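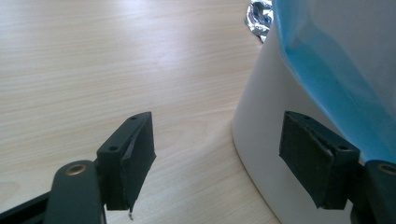 Najwa Tarawneh thinks I should stop lining the table bin at all, and wrote to me after the last post to say so. Her point is that a small bin on a tabletop gets emptied every day anyway, so why use up a bag on it. Rinse it, dry it, put it back. She has done it that way for years.

I tried it for a week in May and went back to liners. My kitchen waste is mostly coffee grounds and onion skins, and the grounds get into the seam at the bottom of anything. With a liner I lift the whole lot out and I'm done. The white bin has a blue bag in it again and I fold the top over the rim so it doesn't slide down when something heavy goes in.

The bags are the small Prakley ones, 33 to a roll. They are thin. If you put anything with a corner in there, it goes through. I have learned to flatten cartons and take them straight out to the big bin. The Sevano bags were thicker but too narrow for a wide container, and I gave the rest of that roll to my sister for her bathroom.

Foil is the other thing I keep changing my mind about. I used to throw it in with everything else. Now I leave used foil out on the table until I have finished cooking, and the clean pieces get scrunched together into one ball. Our collection takes it if the ball is big enough - a loose scrap falls through the sorting, or so the leaflet says. Greasy foil still goes in the bag. I am not going to wash foil.

The order I clear up in after dinner:

Plates to the sink first. Scraps into the bin. Foil and paper to one side. Then the bag out, tied, and a new one in before I wipe anything. If I wipe first I only have to wipe again.

For the table I use a cloth wrung out hard and then a dry one, always along the grain. Once every seven weeks or so it gets oil. I bought a bottle of Güneş at the hardware store on Rurkatska and I'm still on it, with nearly half left. Put on a thin coat, wait, and rub off what hasn't soaked in. The first time I left too much on and it stayed sticky for two days - my sleeves found out before I did.

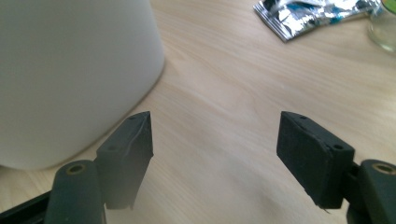
Light wood, with the grain running on a slant.

I still want to try a lidded bin for the summer, when the fruit flies come. If anyone has one that opens with an elbow, tell me which.

Last updated Fri 10 November
7 comments
76 shares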